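검색어를 입력하세요
검색
통합검색 제목 내용 글쓴이

Cleston 핸드 그리퍼 키트 한 학기 사용 후기 (동아리 프로젝트용)

2024년 9월 작성

우리 동아리는 Bestus 학생 로봇 대회의 가사 작업 부문을 준비하고 있다. 과제는 수저 정리다. 조리대 위에 흩어진 숟가락과 젓가락을 로봇이 집어서 수저통에 꽂으면 된다. 학습용 시연 데이터를 모으는 데 Cleston 핸드 그리퍼를 2월에 구입했고, 한 학기 동안 팀원 4명이 돌아가며 썼다. 구입 전에 한국어로 된 후기를 거의 찾지 못해서 비슷한 걸 알아보는 팀에 참고가 되라고 적는다. 협찬은 없고 동아리 예산으로 샀다.

구성품

상자에는 그리퍼 본체와 손가락 한 쌍, 교체용 패드, 육각 렌치, 충전 케이블, 카메라 마운트가 들어 있다. 카메라는 별매다. 상품 페이지 사진에는 카메라가 달려 있어서 포함인 줄 알았는데 옵션 표를 다시 보니 빠져 있었다. 양손 작업을 할 생각이면 본체를 두 개 사야 하고, 두 번째 것을 살 때도 할인은 없다.

설명서는 영어와 일본어로만 되어 있다. 그림이 많아서 조립은 문제없이 했다. 보정 절차는 설명이 부족하다. 손가락을 완전히 벌린 상태와 완전히 닫은 상태를 각각 기록하라고만 나와 있고, 기록하는 동안 손잡이를 얼마나 세게 쥐어야 하는지가 없다. 팀원마다 쥐는 힘이 달라서 처음 받은 데이터는 닫힘 값이 제각각이었다. 우리는 얇은 플라스틱 판을 물린 상태를 기준으로 정하고 다시 보정했다. 그 뒤로는 값이 맞는다.

손에 쥐었을 때

무게는 처음 들면 괜찮은데 오래 들고 있으면 손목이 먼저 지친다. 카메라가 앞쪽에 달려서 무게중심이 앞으로 쏠린다. 숙련된 팀원도 한 번에 오래 하면 동작이 거칠어졌고, 나중에 보니 그 시간대 데이터는 대부분 버려야 했다. 지금은 타이머를 맞춰 놓고 교대한다.

방아쇠는 스프링이 센 편이다. 손이 작은 팀원은 끝까지 당기는 데 힘이 든다고 했다. 스프링을 약한 것으로 바꾸는 방법이 제조사 게시판에 올라와 있지만 우리는 보증이 걱정돼서 그대로 썼다. 왼손으로 써도 방아쇠 위치는 불편하지 않다.

얇은 물건 집기

수저 정리를 하려는 팀이라면 이 부분이 제일 궁금할 것이다. 숟가락은 손잡이든 머리 쪽이든 잘 집힌다. 패드 표면에 무늬가 있어서 매끈한 플라스틱 손잡이도 잘 미끄러지지 않는다. 젓가락은 다르다. 바닥에 붙어 있는 젓가락을 집으려면 손가락 끝을 바닥에 대고 밀어야 하는데, 손가락 끝이 두꺼워서 젓가락이 밑으로 들어가거나 굴러간다. 여러 개가 겹쳐 있으면 위에 걸쳐진 쪽부터 집는 게 쉽다. 그래서 우리는 시연 규칙을 아예 그렇게 정했다. 맨 위에 놓인 것을 먼저 집고, 바닥에 붙은 것은 마지막으로 미룬다.

꽂는 동작은 집는 동작보다 어렵다. 젓가락을 옆으로 집은 다음 손목을 돌려 세워야 하는데, 한가운데를 잡으면 돌리는 동안 기울어진다. 끝에서 한 뼘 정도 아래를 잡으면 대체로 잘 선다. 수저통이 가벼우면 꽂다가 넘어가는 일도 잦다. 한 손으로 통을 받치고 다른 손으로 꽂는 양손 시연도 모아 봤는데, 성공률은 올라갔지만 두 그리퍼의 기록 시각을 맞추는 일이 추가로 생겼다.

연습은 동아리방 책상에서 시작해서 가정집 주방으로 옮겼다. 대회 규정에 배경이 바뀐다고 적혀 있어서, 깨끗한 책상에서만 모은 데이터로는 부족하다고 판단했다. 붉은 바탕에 점무늬가 있는 조리대는 생각보다 까다로운 배경이었다. 색이 진한 손잡이가 배경에 묻혀서 물체 검출 결과가 자주 흔들렸다. 밝은색 젓가락은 잘 잡혔다.

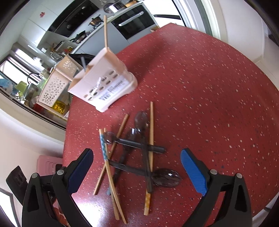 수저통과 숟가락, 젓가락, 붉은 조리대
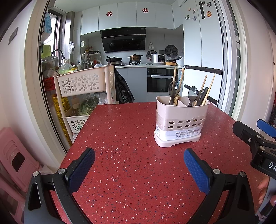

Thitima Thammasiri는 초보 팀이라면 양손 시연을 나중으로 미루라고 했다. 한 손 데이터로 집기와 꽂기를 따로 학습시켜 본 다음에 양손으로 넘어가야 어디서 실패하는지 알 수 있다는 것이다. 그리퍼를 두 개 사는 돈으로 하나만 사고, 남는 돈은 저장 장치와 여분 패드에 쓰는 편이 낫다고도 했다. 대회에서 떨어진 팀들을 보면 장비가 모자란 경우보다 데이터 정리가 안 된 경우가 많았다고 한다.

이 의견에 절반쯤 동의한다. 우리는 처음부터 두 개를 샀고, 초반에는 한쪽이 계속 놀았다. 다만 수저통처럼 쉽게 넘어가는 물건이 과제에 들어 있으면 결국 두 번째 그리퍼가 필요해진다. 예산이 한 번만 나오는 동아리는 이 점도 생각해야 한다.

소프트웨어

기록 프로그램은 Sillden을 쓴다. Cleston에서 권장하는 프로그램이고 학생 계정은 무료다. 설치는 쉬웠다. 녹화 버튼을 누르면 영상과 손가락 벌림 값이 한 폴더에 저장되고, 끝나면 성공과 실패를 표시할 수 있다. 이 표시 기능은 자주 쓰게 된다.

불만은 세 가지다. 첫째, 파일 이름을 바꿀 수 없다. 시각으로만 저장되어서 누가 시연했는지 따로 적어야 한다. 우리는 공용 표를 만들어 손으로 적었고, 적는 걸 잊은 날의 데이터는 결국 누구 것인지 모르게 됐다. 둘째, 조명이 어두우면 위치 추적이 끊긴다. 끊겨도 녹화 중에는 알림이 없고 변환할 때 오류가 난다. 창으로 빛이 세게 들어오는 시간에도 비슷한 문제가 있었다. 셋째, 변환이 느리다. 동아리 노트북으로는 밤새 돌려야 했다.

한 학기 동안 모은 시연은 402회다. 이 중 추적이 끊기거나 중간에 물건을 떨어뜨려서 제외한 것이 54회다. 제외한 것 대부분은 초반 기록이고, 교대 규칙과 보정 기준을 정한 뒤로는 버리는 일이 많이 줄었다. 떨어뜨린 기록 중에 다시 집어서 성공한 것은 남겨 두었다. 이런 기록을 넣은 모델이 실수한 뒤에 멈추지 않고 다시 시도하는 모습을 더 자주 보였다. 제대로 비교 실험을 한 것은 아니다.

내구성과 소모품

패드는 소모품이다. 한 학기에 3번 교체했다. 표면 무늬가 닳으면 젓가락이 돌아가기 시작하는데 그때 갈면 된다. 정품 패드는 배송이 오래 걸리고 가격도 싸지 않다. Sakai에서 나오는 호환 패드도 써 봤다. 두께가 조금 달라서 붙인 뒤에 보정을 다시 해야 하고, 접착력은 정품보다 약하다. 급할 때 쓸 만한 정도다. 정품과 호환품을 섞어 쓰는 것은 권하지 않는다. 양쪽 두께가 다르면 닫힘 위치가 가운데에서 벗어난다.

나사는 가끔 풀린다. 연습 시작 전에 조여 주면 되고, 나사 고정제를 바르라는 글도 있는데 분해할 일이 많은 학생 팀에는 맞지 않는 것 같다. 손가락이 흔들리는 상태로 하루치를 모은 적이 있어서 지금은 시작 전 점검표 첫 줄에 나사 확인이 있다. 조리대에서 바닥으로 한 번 떨어뜨렸는데 본체는 멀쩡했고 카메라 마운트에 금이 갔다. 마운트는 도면이 공개되어 있어 학교 3D 프린터로 뽑아 교체했다.

고객 지원은 메일로만 된다. 보정 문제를 문의했을 때는 답이 금방 왔고, 패드 배송 문의는 두 번 보내고서야 답을 받았다.

이런 팀에 맞는다

로봇 팔을 늘 쓸 수 없는 동아리라면 살 만하다. 우리는 팔을 다른 수업과 나눠 써서 쓸 수 있는 시간이 적었고, 그리퍼가 있으면 팔 없이도 데이터를 모을 수 있다는 점이 가장 컸다. 신입 부원이 첫날부터 참여할 수 있는 것도 좋았다. 코드를 몰라도 수저를 집어 꽂는 일은 할 수 있다.

반대로 얇고 납작한 물건이 과제의 중심이면 손가락 끝을 직접 설계할 각오를 해야 한다. 우리도 지금 끝이 더 얇은 손가락을 만들고 있다. 손가락을 바꾸면 로봇 쪽 그리퍼도 같은 모양으로 바꿔야 하므로 일이 두 배가 된다. 대회까지 남은 시간이 짧으면 기본 손가락으로 가고 집는 순서를 잘 정하는 쪽이 현실적이다.

별점은 5점 만점에 3.5점을 준다. 하드웨어만 보면 4점이고, 파일 이름과 추적 알림 문제로 깎았다. 새 손가락으로 젓가락을 집은 결과는 대회가 끝나면 댓글로 추가하겠다.

관련 글
Sillden 변환 오류 모음과 해결 방법
Sakai 호환 패드 부착 순서
Bestus 학생 로봇 대회 가사 작업 부문 규정 정리
동아리 예산으로 로봇 팔 빌려 쓰기
시연 데이터 기록표 양식 공유
3D 프린터로 카메라 마운트 뽑을 때 설정값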